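인쇄하기 | 이메일로 보내기

감가상각

예산서 초안은 8쪽이었고, 그중 여섯 쪽이 케이블에 관한 것이었다. 나는 구매 검토 담당으로 온드네스에 파견되어 있었다. 담당 업무는 단순했다. 양팔 작업 셀의 추가 도입 여부를 판단하고, 도입한다면 기종과 수량을 적어 10월 안에 올리는 것. 후보는 둘이었다. 펄텔은 본체 단가가 낮고 소모품 단가가 높았다. 기르니아는 그 반대였다. 5년 총비용으로 환산하면 두 견적의 차이는 기르니아 쪽 운송비와 거의 같았다.

온드네스의 작업은 멀티탭과 충전기를 정리하는 일이었다. 꽂힌 것을 뽑고, 엉킨 선을 풀고, 종류별로 나눈다. 시방서에는 이것이 ‘비정형 유연물 취급’이라고 적혀 있었다. 사람이 하면 누구도 그렇게 부르지 않는다.
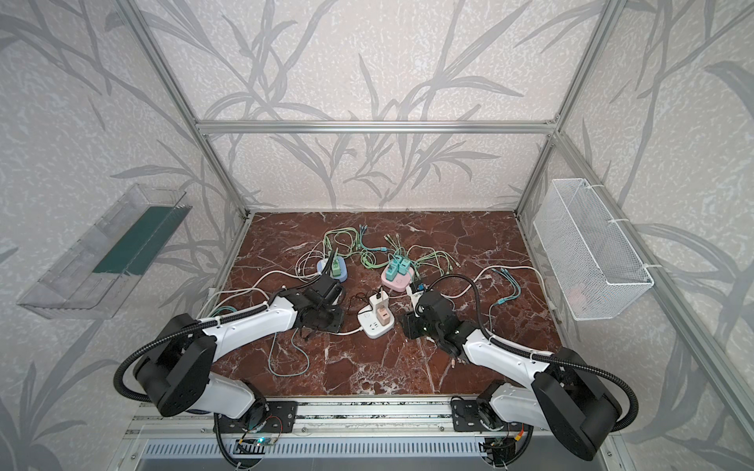

견적 비교표의 첫 열은 가반 하중이었다. 나는 그 열을 지웠다. 충전기 한 개의 무게는 어느 기종에서도 제약이 되지 않았다. 대신 손가락 폭, 파지력 분해능, 핑거 교체 시간을 넣었다. 펄텔의 영업 자료에는 파지력 분해능이 없었다. 문의 메일을 보내자 같은 자료가 다시 왔다. 파일 이름만 달랐다.

예비 부품 항목에서 시간이 가장 많이 들었다. 핑거 패드의 교체 주기를 펄텔은 최대 1000시간이라고 썼다. 기르니아는 400시간이라고만 썼다. 나는 두 숫자를 같은 칸에 넣을 수 없어 칸을 나누었고, 칸을 나누자 표가 용지를 넘어갔다. 표를 가로로 돌렸다. 새벽 두 시였다.

셀 옆에는 의자가 하나 있었다. 전임자가 쓰던 것이었다. 전임자의 보고서는 서버에 남아 있었는데, 결론 항목이 비어 있고 부록이 217쪽이었다. 부록은 전부 작업 기록이었다. 시각, 대상물, 파지 위치, 결과. 중간부터 결과란에 ‘성공’과 ‘실패’ 말고 다른 값이 나타났다. ‘망설임.’

정의는 어디에도 없었다. 나는 로그에서 해당 구간을 찾아 관절 속도를 뽑아 보았다. 지령값은 연속이었다. 실측값도 연속이었다. 그리퍼는 대상물 위에서 정지했다가 하강했는데, 정지 시간은 경로 계획기의 연산 시간과 일치했다. 망설임이라고 쓸 근거가 없었다. 그래도 전임자는 그 값을 끝까지 썼다.

나는 의자에 앉아 손목 카메라의 화면을 띄웠다. 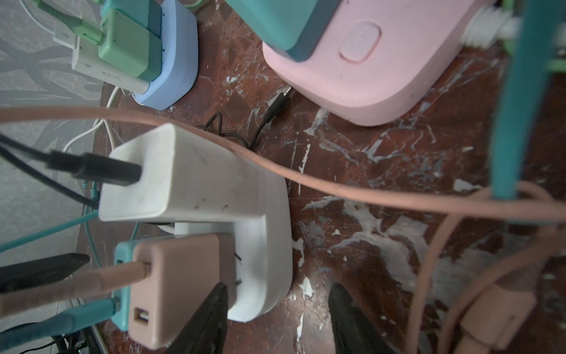

제8호

충전기에서 나온 선 하나를 눈으로 따라가 보았다. 다른 선 밑으로 들어간 뒤로는 어느 것이 그 선인지 확신할 수 없었다. 나는 처음으로 돌아가 다시 따라갔다. 같은 지점에서 멈추었다. 시계를 보니 멈춘 시간은 경로 계획기의 연산 시간보다 길었다.

모와트 사의 유지보수 계약서에는 ‘대기 상태는 가동 시간에 산입하지 아니한다’는 조항이 있었다. 나는 여백에 질의를 적었다. 팔이 멈춰 있으나 계산 중인 경우는 어느 쪽인가. 답은 이틀 뒤에 왔다. 전류가 흐르면 가동이라고 했다.

그 기준으로 사용률을 다시 계산했다. 값이 올라갔고, 핑거 패드 교체 예산도 따라 올라갔다. 기르니아로 정했다. 수량은 한 대, 설치는 기존 셀의 맞은편, 전원은 별도 회로로 적었다. 검토 의견란에는 두 줄을 썼다가 한 줄을 지웠다.

결재를 올리기 전에 전임자의 부록을 첨부했다. 양식상 새로 추가된 결과값에는 정의를 달아야 했다. 나는 ‘망설임’ 옆 칸에 ‘가동 시간에 산입함’이라고 적고 저장했다.

인쇄하기 | 이메일로 보내기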